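Ticket: Lullmont season 4, reunion plays in the wrong order and drops sound
Product: Bumov app on a Royer streaming box, with a Resonden soundbar
Status: Solved
Opened: September

Original report

Hi all! Big fan of the app, bigger fan of Lullmont, and I'm stuck at the worst possible moment. I've been rewatching season 4 from the start to get ready for the new cast, and every regular episode has played perfectly. Then I get to the reunion and it all goes sideways. I press play on part one, and what I get is part two. The sofas are in a different order, everyone's already crying, and the host is saying "before the break" about a fight I haven't seen yet. I backed out and picked part one by hand. It played for 12 minutes, the sound dropped out, and then the picture froze and I got error 239.

I've already restarted the app. I'm going to keep a log in here as I try things, partly for support and partly for anybody else who's in the middle of a rewatch. Please, no spoilers about who walks off! 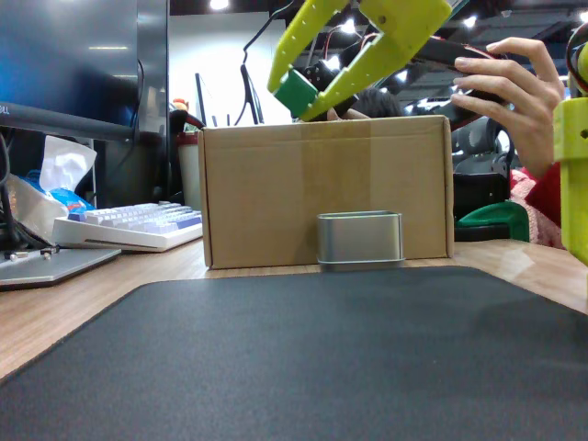

4 min read

Setup, for support

Bumov app, latest version, installed on the Royer box. The box goes into the TV, and the soundbar is a Resonden connected to the TV's audio return port. Wired internet. Other shows play fine, including two dating shows and a baking one I had on all evening as a test (great finale, by the way). Live channels play fine too. My plan includes the extended cuts, and I think that matters, see further down.

Log

7:10 pm. Cleared the app's cache and signed out and back in. The Lullmont page came back with my place saved, which was a relief with this many episodes behind me. Pressed play on reunion part one. Got part two again.

7:25 pm. Tried it on my phone, same account. Part one plays as part one! Sound all the way through the 12 minute mark, where the producer comes out with the printed text messages. Still fantastic television, even on a tiny screen. So the file itself looks healthy, and I'd say the account is too.

7:50 pm. Back to the Royer box. Turned off autoplay, opened the episode list and went down it slowly. On the box there are two entries that say "Reunion, Part 1." They have the same thumbnail, the one with the whole cast in jewel tones. One is the broadcast cut and one is the extended cut. On the phone there's a single entry with a little switch for "extended." I hadn't noticed the difference at all, I'd been clicking the top one every time.

8:05 pm. The top "Part 1" opens part two, extended. The lower one opens the real part one, and that's the one that dies with error 239. Two separate problems, then! I kind of love this, it's like finding out the feud you've been following was really two feuds.
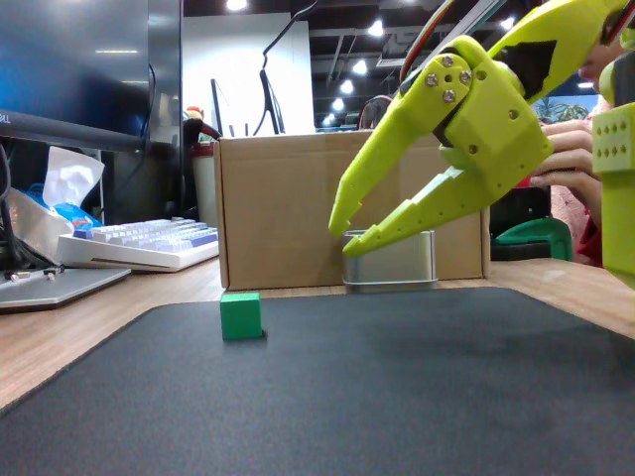 8:20 pm. Went after the sound first. Set the Royer box from "auto" to plain stereo and left the Resonden bar connected. Part one ran past the 12 minute mark with no dropout and no freeze. I let it go all the way to the dinner party flashback to be sure. Then I put it back to "auto" and it died again in the same spot, with the same number on screen.

8:45 pm. Took the soundbar out completely and used the TV speakers with the box on "auto." Plays fine. Put the soundbar back, dies. I've repeated that pair once more with the same result, and I'm calling it a disagreement between the box and the bar over whatever format the reunion uses. The regular episodes don't seem to bother either of them.

9:00 pm. Stopping here for tonight. Leaving everything on stereo, watching part one properly with a snack. The order problem is still there but I know which tile to click.

Reply from Bumov support

Thanks for such a thorough log, and we promise to keep the walk-off to ourselves. You're right that there are two issues.

Playback order: on Royer boxes, the extended reunion for this season was listed with the wrong part number. The team has corrected the listing. To pick up the change, please remove Lullmont from My Shows, close the app fully, open it again and add the show back. Your watch history will stay where it is.

Error 239: this appears when the app asks for a surround track and the connected audio device stops answering. Please check whether your Resonden soundbar has an update waiting, and after that set the Royer box to "auto" again. If the error comes back, stereo is a fine place to stay, and the picture quality won't change.

Could you let us know how both steps go?

Follow-up from me

Happy to! Removed the show, closed the app, added it back. The episode list now shows one part one and one part two, each with the extended switch, same as on my phone. Pressed play on part one and got part one. I cheered.

The soundbar did have an update waiting. It took longer than I expected, and the light on the front blinked orange for a good while, so if you're doing this at home, start it before the snacks are ready. Once it was done I set the box to "auto" and ran part one from the top. Past the 12 minute mark, through the text messages, through the dinner party, all the way to the credits. No dropout, no freeze, no 239. Then I ran part two in full – purely for testing, obviously – and that was clean as well.
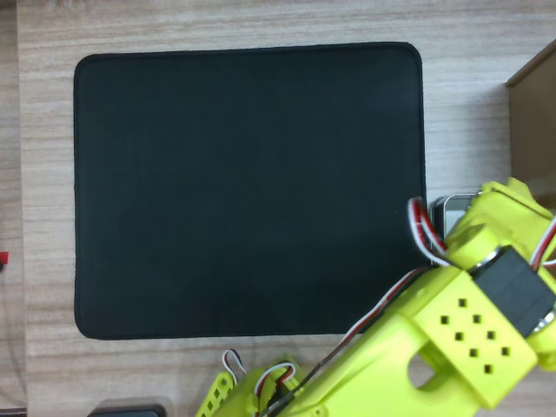 Black mat with rounded corners on a light wood tabletop.

One small leftover for support: episode 8 still has the wrong blurb on the Royer box. It describes the ski trip, and the ski trip is the episode after. It plays correctly and in the right place, so it's only the text, but a first-time viewer would have the big arrival spoiled before they even press play, and it's such a good arrival! The phone has the right blurb.

Reply from Bumov support

Great to hear, and good catch on the blurb. We've passed it to the listings team with a note about the spoiler. It can take a little while for text changes to show up on every device. Marking the order problem and error 239 as solved. The ticket will take new replies if either one returns.

Last note from me

Blurb on episode 8 is fixed on my box as of this morning. Thank you! On to the new season, and I'm leaving the box on "auto" unless it starts acting up again.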